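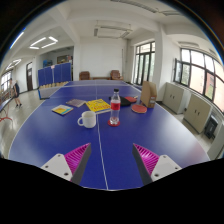

The Jindero is a hand-held gripper kit made by Flustex for recording manipulation demonstrations. A person holds the tool and carries out a task with it, and the recordings are later used to train a robot arm fitted with matching fingers. The kit is sold to university labs and small automation firms, and Flustex also offers a recording service under the same name.

Design

The working end consists of two opposed fingers, each fixed to a light gray mounting plate by screws. The fingers have ribbed, flexible inserts that bend around the object when the hand closes, and a dark pad lines the inner face of each one. The ribbed inserts are a bright magenta in the standard kit. Flustex has said that the color was picked so that software can find the fingers easily against a plain background.

A wide-angle camera sits behind the fingers and looks out between them. Its view is circular and strongly curved, with black corners, and takes in most of a room along with the work surface. Buyers who need flat images have to correct them with the calibration file supplied with each unit.

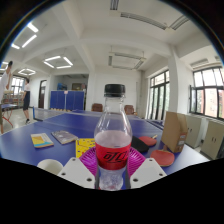

The operator closes the fingers with a trigger in the handle. There is no motor in the hand-held version. A powered version for mounting on an arm is sold separately and uses the same finger set, so that data from one can be used with the other.

Contents of the kit

The kit includes the handle, the camera, one pair of fingers, a spare pair of inserts, a charger and a padded case. A full charge lasts 2 hours according to the manual. Recordings are saved to a memory card and copied to a computer by cable. Wireless transfer was planned for the first release but was dropped – the company gave no date for its return.

Use

Most published tasks for the Jindero are simple tabletop jobs, such as picking up a bottle and setting it down on a plate or coaster. Flustex advises working on any large, steady surface, and table-tennis tables are a common choice among its customers. Household items such as mugs, booklets and cardboard boxes are usually left around the target object, so that the trained robot learns to deal with a cluttered surface. 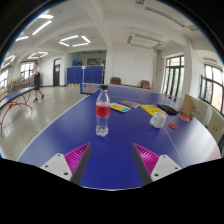

The manual asks operators to begin each recording with the fingers open and the target in view, and to keep their free hand out of the way. It suggests 100 recordings for a single pick-and-place task, with the objects moved between takes. Clear plastic is listed among the harder materials, as reflections can confuse the software that estimates depth.

History

Development began at Polishchuk, a machine shop that made finger parts for packing lines. Its lead designer, Brayden Doucette, moved to Flustex with the finger design, and the first kits were shipped in October to 5 labs. The current version went on sale in May 2024. It has stiffer plates and a lighter handle than the early units.
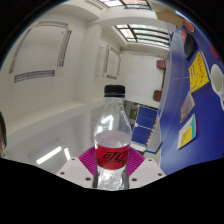
Reception

A review in the trade newsletter Keltska praised the grip on round objects and the short setup time. The reviewer was less pleased with the wrist strap, which came loose during long sessions, and with the manual, which covers calibration in a single page. The newsletter's test model failed on 27 attempts before the calibration was redone.

Some users have also asked for narrower fingertips, as the standard pair has trouble with coins and thin cards lying flat. Flustex lists a fine-tip set as an accessory, but it doesn't fit kits from the first shipment.

See also

Gripper
Learning from demonstration
Wide-angle lens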